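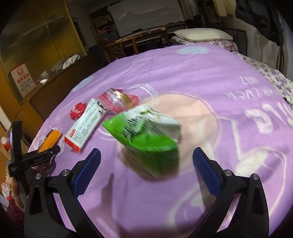 According to Fatima Kruger, most complaints about stale chips are complaints about a seal, and the film gets blamed because it is the part people can hold. The records kept at Kekana, a contract packer of fried and extruded snacks, support her. Of the 2,626 returned bags opened and tested there over the past year, well over half had sound film and a leak at one end.

A snack bag has to do three jobs at once. It keeps oxygen away from the frying oil, keeps water vapor away from the starch, and keeps light off both. The first two jobs are easily confused. Oxygen makes oil rancid over weeks. Water vapor makes a chip soft over days, or over hours once the bag is open in a humid room. A chip can be soft with perfectly fresh oil, and it can be crisp and taste of old paint. Kekana's test bench records the two faults separately, under "texture" and "oxidation," and the returns forms filled in by stores almost always call both of them "stale."

The usual structure is a laminate. On the outside is a clear polypropylene film, stretched in both directions during manufacture to make it stiff and glossy. The ink is printed on the inner face of that film, in reverse, so that the plastic protects it from scuffing. Next comes a bonding layer, either an adhesive or a thin coat of melted polyethylene. The inside web is a second polypropylene film carrying a coating of aluminum deposited in a vacuum, and its innermost skin is a softer polymer that melts at a lower temperature than the rest and forms the seal.

The aluminum coating is far thinner than kitchen foil and does most of the barrier work. It is also brittle. Every time the film is bent sharply the metal cracks, and each crack is a path for gas. Laboratories reproduce this damage by twisting and crushing a sample on a flex tester, then measuring how much oxygen passes through it. Dong-hyun Yook runs such tests for Jindarura, a film converter that supplies Kekana and several smaller packers. His standard comparison is a fresh sheet against one that has been through 60 flex cycles.

"The flat number is the one on the data sheet," Yook said. "The flexed number is the one the bag lives with. I would like customers to ask for the second one more often."

Forming the bag adds its own stress. On a vertical machine the flat web is pulled over a shaped collar and wrapped around a tube. A heated bar closes the long seam down the back. A pair of jaws then closes across the tube of film, sealing the top of one bag and the bottom of the next in a single stroke, while a knife between them cuts the two apart. Product drops through the tube in the interval. At the collar the film turns through a tight angle under tension, and a badly set collar will leave a line of cracked metal down every bag in the run.

The end seal is where most leaks start, and the weak point is usually the spot where the back seam crosses it. Everywhere else the jaws press on two layers of film. At the crossing they press on more, and the step between the two thicknesses leaves a small channel if the sealing skin does not flow enough to fill it. Raising the temperature helps until the outer film begins to shrink. Raising the pressure helps until the film fractures at the serrations. Longer contact time helps too, at the cost of output, and that is the setting plant managers are least willing to change.

The second cause is product in the seal. Crumbs, salt and seasoning powder travel more slowly than whole chips, and static holds some of the dust against the film. If the jaws close before the tail of the charge has passed, the fragments are trapped. A large piece makes an obvious failure that a squeeze test will catch. Seasoning is harder to catch. It lies in the seal as a thin oily layer, the bag holds its gas for a week or more, and then the bond creeps open.

Nomvula Nkosi changed the drop timing on two of Kekana's lines last August, delaying jaw closure slightly on the finely seasoned products and leaving the plain salted ones alone. Leak rates on the affected products fell by almost 10 percent. She regards the result as modest and says the larger gain came from cleaning the inside of the forming tube at every shift change, a job that had been done once a day.

Gas is the remaining variable. Packers flush the bag with nitrogen to displace air, and the common belief that this is done mainly to cushion the contents is only partly right. The cushion could be made with ordinary air. Nitrogen is used for the oil. The quantity that matters is the oxygen left after sealing, and it depends on how well the flow down the tube sweeps out the air carried in by the product itself. Light, curled shapes carry a great deal. Pushing the flow rate up can make matters worse, as a turbulent stream draws in room air from above.

Altitude complicates shipping. A bag sealed near sea level swells when it is trucked over a mountain pass, and a marginal end seal that would have lasted its shelf life in a coastal warehouse may open on the road. Siyabonga Mathebula specifies a lower fill pressure for inland routes. The bags look slack on the coast, and he has received complaints about that as well.

The laminate's main drawback comes after use. Two polypropylene webs joined by polyethylene, ink and metal are hard to recycle together. Jindarura is trialing a structure sold as Camilness, in which the bonding layer is also polypropylene-based, leaving only the ink and the trace of aluminum as foreign material. Its flat barrier matches the older film. After flexing it is slightly worse, and Yook puts the shelf-life penalty at eight days for a seasoned potato chip. Kekana has accepted it for fast-selling lines and declined it for export.

Mbali Mthembu, asked what a shopper can do with any of this, suggested pressing the bag gently before buying and comparing it with its neighbors on the shelf. Once a bag is open the film hardly matters. Fold the top down several times, clip it, and keep it somewhere dry.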